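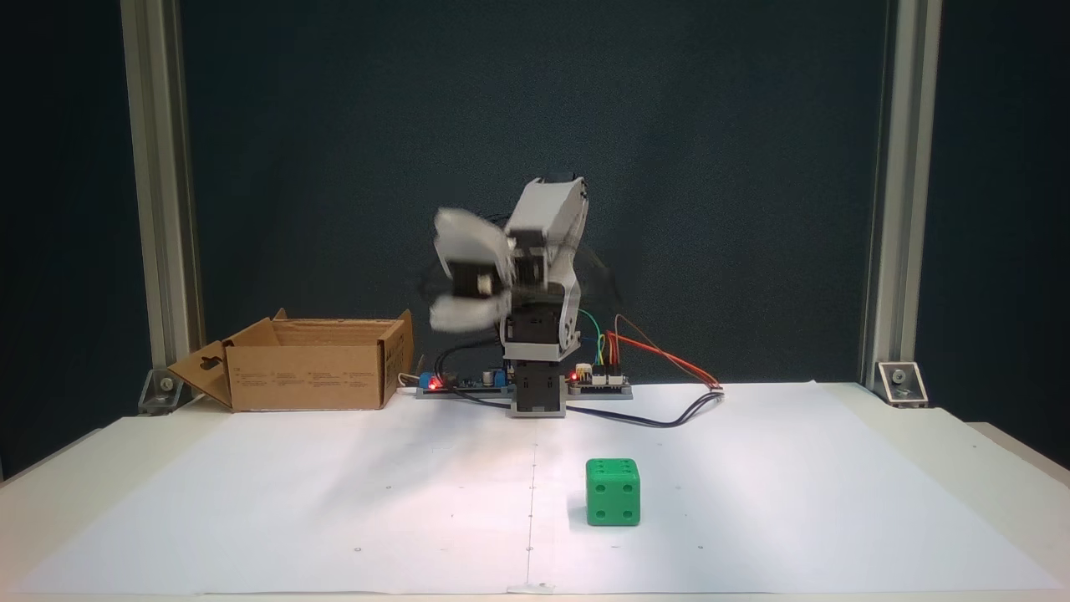
20 de diciembre

Sigo con el comprobador de claves y el registro de intercambios de Jelteo. Anoto lo de estas dos semanas porque Dorottya se queda con el módulo de reputación a partir de enero y no quiero que tenga que reconstruirlo desde los commits.

Estado general: el importador de hilos antiguos ya funciona. Lee los comentarios del foro, separa los que son valoraciones de los que son charla y los asigna a un intercambio cuando puede. De la muestra de 800 comentarios que sacamos en agosto, 11 se quedan sin asignar. Los he mirado uno a uno. Casi todos son de gente que valoró en el hilo equivocado, o que escribió el nombre del otro usuario con una letra cambiada. No voy a tocar el emparejador por eso, se hacen a mano y ya está.

El problema gordo sigue siendo el texto libre. La gente escribe "+rep" delante, detrás, en medio, con espacio, sin espacio, con dos signos. Hay quien pone "+rep" y luego cuenta una queja entera. Zhuoran propone que el signo mande siempre y que el texto no se interprete. Al principio no me convencía, pero después de ver los casos creo que tiene razón: si alguien pone positivo y se queja, el que lea el perfil ya verá la queja. Lo dejo así. La regla está en el fichero de reglas con el resto, al final.

Intercambios desiguales. Esto salió otra vez en la reunión. Un usuario cambia un juego que costó caro por tres claves de lote que no valen casi nada, todo de acuerdo, y semanas después se arrepiente y pide que se retire la valoración positiva del otro. La postura por ahora es que no se retira. Si las dos partes confirmaron, el intercambio vale. Lo que sí hacemos es guardar el precio de referencia del día en que se cerró, para que quede constancia. Ese dato no se enseña en el perfil público, solo lo ve moderación.

Sobre el precio de referencia: lo estamos tomando del mínimo histórico y a veces da números absurdos, sobre todo en juegos que estuvieron gratis un fin de semana. El mínimo sale cero y entonces cualquier cosa parece un abuso. He puesto un filtro que descarta el cero y coge el siguiente valor. Va bien con los que he probado, pero falta pasarlo por el catálogo entero. Tarda bastante, conviene dejarlo por la noche.

Claves duplicadas. La semana pasada apareció la misma clave en dos ofertas de dos cuentas distintas. Revisé el hash y no era una colisión ni nada raro, era la misma clave con guiones en un caso y sin guiones en el otro. Normalizamos antes de calcular el hash y listo. He vuelto a calcular los antiguos y han salido 6 pares más. Se los he pasado a Zhuoran para que hable con los usuarios antes de bloquear nada, por si alguno la revendió de buena fe.

Pendiente de decidir: qué se hace con la reputación heredada. Marín es el foro más viejo y sus usuarios quieren traerse todo el historial. Clalletti solo deja exportar el total, sin los comentarios. Mi propuesta es mostrar las dos cosas por separado: lo verificado en Jelteo con su lista, y lo de fuera como una cifra suelta con el nombre del sitio de origen. Sin sumar. Dorottya prefiere que lo de fuera caduque al año. No me opongo, aunque habrá protestas de los veteranos.

Jitus (el bot de avisos) se cayó dos veces. La primera fue culpa mía, dejé el token de pruebas puesto. La segunda no la tengo clara. En el log se ve que deja de responder justo después de un mensaje con muchos emojis seguidos, pero he repetido el mensaje en local y no pasa nada. Le he puesto reinicio automático mientras tanto - ya sé que eso no arregla nada, es para no tener que levantarlo a mano en vacaciones.

Región de las claves: seguimos sin un campo obligatorio y es la causa de la mayoría de las disputas abiertas. El vendedor pone "global", el comprador intenta activarla y no le deja. He añadido un desplegable en el formulario de oferta con la opción "no lo sé". Si se elige esa, la oferta sale con un aviso amarillo. Falta traducir el texto del aviso al húngaro y al portugués.

Para Dorottya:
- Los tests de valoraciones están en su carpeta aparte, no en la general. Se lanzan con el mismo script y el parámetro "rep".
- El de fechas falla si el equipo no está en UTC. Está apuntado, no lo persigas.
- La tabla de disputas tiene una columna "estado_2" que no se usa. No la borres todavía, el panel viejo la lee al arrancar.
- Las copias de seguridad previas al recálculo de hashes están en el disco compartido.

Mañana: pasar el filtro de precios por el catálogo y contestar a Marín sobre el formato de exportación. Si queda tiempo, mirar otra vez el log de Jitus.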